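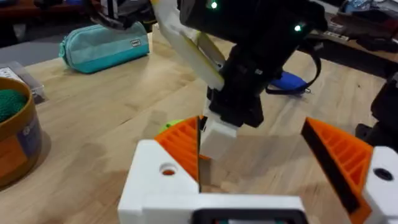
Cleaning up the green disc and ball before you put them together

Quick one, written between other jobs. This is for anyone who's printed the Cocco disc and ball and now has a part with furry holes and fasteners that won't go in. You don't need to reprint it. You need 20 minutes and a decent table.

What you want in front of you

The disc
The ball
A hand drill bit (not the drill, just the bit, in your fingers)
A hobby knife, fresh blade
A scrap of fine sandpaper
Fasteners, in a jar lid so they stop rolling off

Bare wood table if you've got one. Light colour is best, you can see the plastic crumbs and sweep them up after. Don't do it on carpet. I did it on carpet.

Step 1. Flat side check

Put the disc down on the table and press the rim all the way round. If it rocks, there's a blob underneath somewhere. Find it with a fingernail and shave it off with the knife held nearly flat. Small cuts, away from you. Leave the layer lines alone, they're part of life and sanding them out of a bright green print just gives you a chalky patch that never matches agian.

Step 2. The big hole

Run the knife round the inside edge once, top and bottom. Once. Fiorella Fontana kept going on hers and ended up with a hole shaped like an egg. Sandpaper rolled round a pencil if it's still rough.

Step 3. The small holes

They're not all the same size so don't assume one bit does the lot. Start with the smaller bit, turn it by hand, keep it at 90 degrees to the face. Feel for the moment it goes easy and stop there. Blow the crumbs out. Then next hole. Work round the disc in one direction or you'll miss one – I always miss one.

If a hole's gone sloppy, leave it empty for now and come back at the end.

Step 4. First fastener

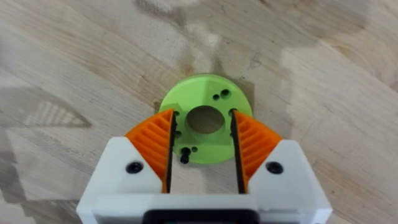 Only put one in to begin with and leave it standing proud. Don't drive it home. Pick the disc up, turn it over, look at whether it's gone in straight. If it leans, back it out and start it again in the same thread, slowly. Once the first one's good the rest can go in, opposite sides in turn, a bit at a time, like wheel nuts on the ute.

Finger tight then a quarter turn. Thats plenty in plastic.

Step 5. The ball

Roll it across the table. A print seam will make it wobble or pull to one side. Find the seam, a few light strokes of sandpaper, roll it again. Repeat until you're bored. A perfect ball isn't going to happen and you don't need one.

Keep a saucer handy for it. Alfie Hollis lost his behind the fridge twice.

If it's gone wrong

Crack starting from a small hole: fastener's too fat. Out it comes, go down a size, drop of glue in the crack, leave it overnight.

Disc still rocks: check the heads aren't poking through underneath before you blame the print.

White marks where the knife slipped: warm it gently with a hair dryer, 10 seconds, held well back. Sometimes works.

Next page is fitting the base, will put that up when I've finished mine.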